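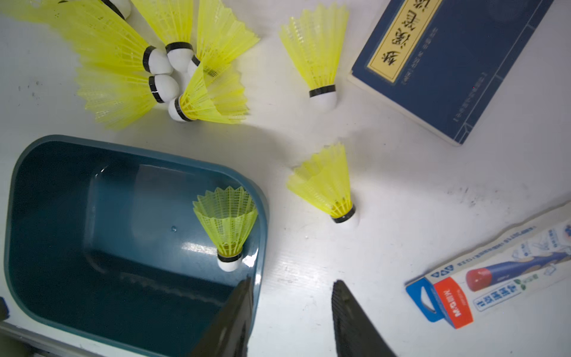

1/ Badminton is back on Friday at the Flilosville rec hall, friends, and I am so happy I could cry a little - it has been a long February!

2/ Yeison Benavides taught me to serve at 18, very patiently, and I still hear him every time I pick up a racket.

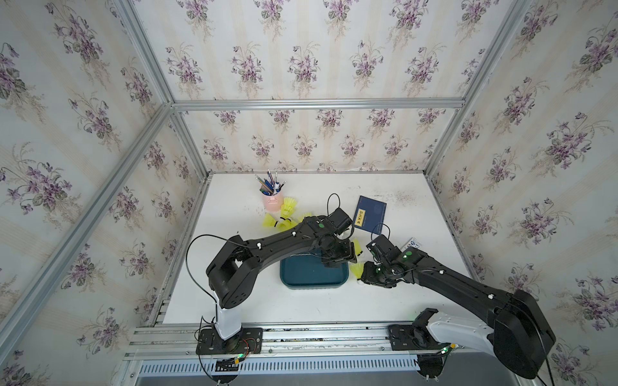

Violets on the wallpaper

3/ We've raised nearly 200 dollars for new nets, bless you all.

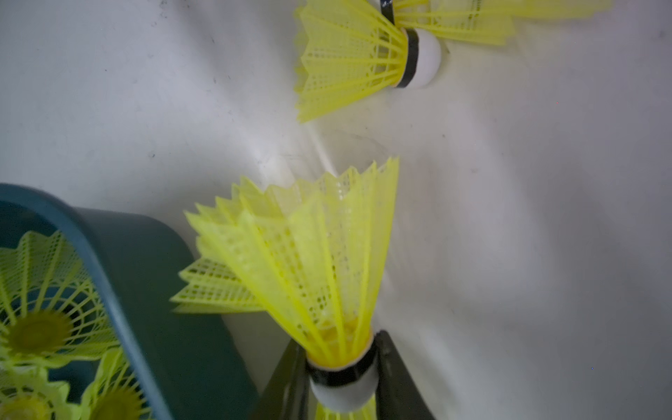

Yellow shuttlecock, cork down

4/ Beginners, please come, and bring your mom.

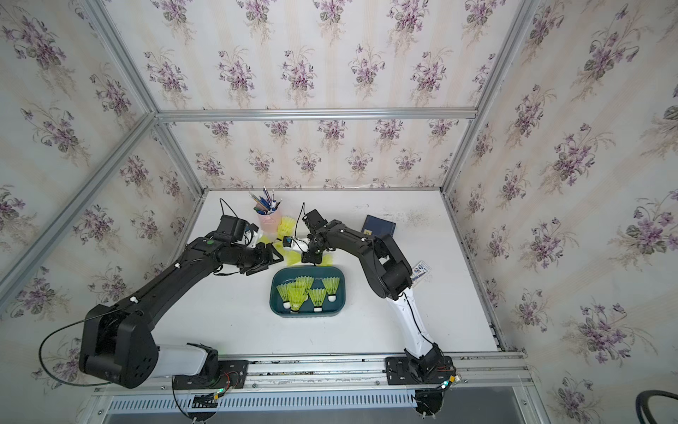 5/ Doors at six, and I'll save you a seat.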